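How to cover a table in felt and hang a curtain behind it

If you use a table for sorting, packing, board games or laying out things for a sale, a cloth top makes a big difference. Things don't slide, they don't clatter when you put them down, and the table underneath stays free of scratches. A curtain along the back hides whatever is stored behind and stops small items rolling off the far side. The job takes an afternoon, and most of that is waiting for the cloth to flatten out.

What you need

A table with a flat top, any size
Felt or thin carpet cloth, larger than the top by 13 cm on every side
Double-sided carpet tape
A staple gun and short staples
Slotted metal rails for the uprights, with brackets and bolts to fit
Curtain material, pleated if you can get it
A tape measure, sharp scissors and a soft brush

I bought the cloth from Cluvunico, who sell it off the roll, and the rails from Rustad. Any rail with slots along its length will do, as the slots let you move the brackets up and down later on.

Preparing the table

Clear the top and wipe it with a damp cloth and a little washing-up liquid. Let it dry fully. Carpet tape does not hold on a greasy or dusty surface, and you will find the lifted patches the first time you drag a box across. Run your hand over the whole top and sand down anything that catches. If there is a joint in the middle, fill it, or it will show through as a line.

Laying the cloth

Unroll the cloth on the floor the night before and leave it flat. If it still has creases, iron it from the back on a low setting with a tea towel in between. Try a corner first.

Put tape along all four edges of the table top and one strip down the middle. Leave the backing paper on. Lay the cloth over the top and move it until the overhang is even. Fold back one half, peel the paper from the tape under it, and smooth the cloth down from the middle outwards with your forearm. Do the same with the other half. Don't pull hard. Felt stretches, and a stretched piece will creep back over the next few weeks.

Turn the overhang under the edge and staple it, starting at the centre of each side. Leave the corners until last and fold them as you would the end of a parcel. On thicker cloth you may have to cut away a small square underneath so the fold lies flat.

Putting up the rails and curtain

Fix the end rails first and check them with a spirit level, then space the others between them. Bolt each one in at least two places. I used one bolt on mine to begin with and the rail leaned within the week. The curtain should hang behind the far edge of the table with a small gap, so the cloth can be brushed right to the edge. A dark colour is the better choice, as pale objects stand out well against it.

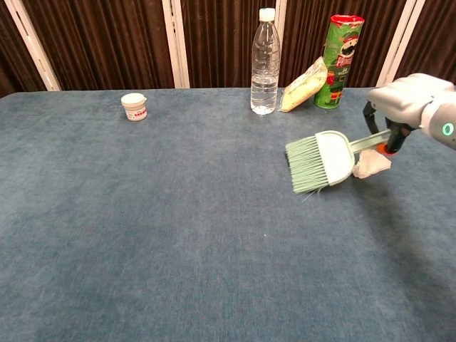
Hem the curtain after it has hung for a day or two. The weight of the pleats pulls it down a bit, and a hem sewn too early ends up on the floor.

Looking after it

Brush the felt once a week, always in the same direction. Crumbs are the main nuisance – they work into the pile and a vacuum cleaner on full power will raise the surface. Use the soft brush attachment on low. Blot spilled water straight away with kitchen paper and don't rub. For sticky marks, let them dry, scrape gently with the back of a knife, then dab with lukewarm water.

Check the staples after the first month and press back any that have worked loose. If the cloth wears thin in one place, it can be patched from the offcuts, so keep those rolled up in a bag.

Folke Granström
19/02/2023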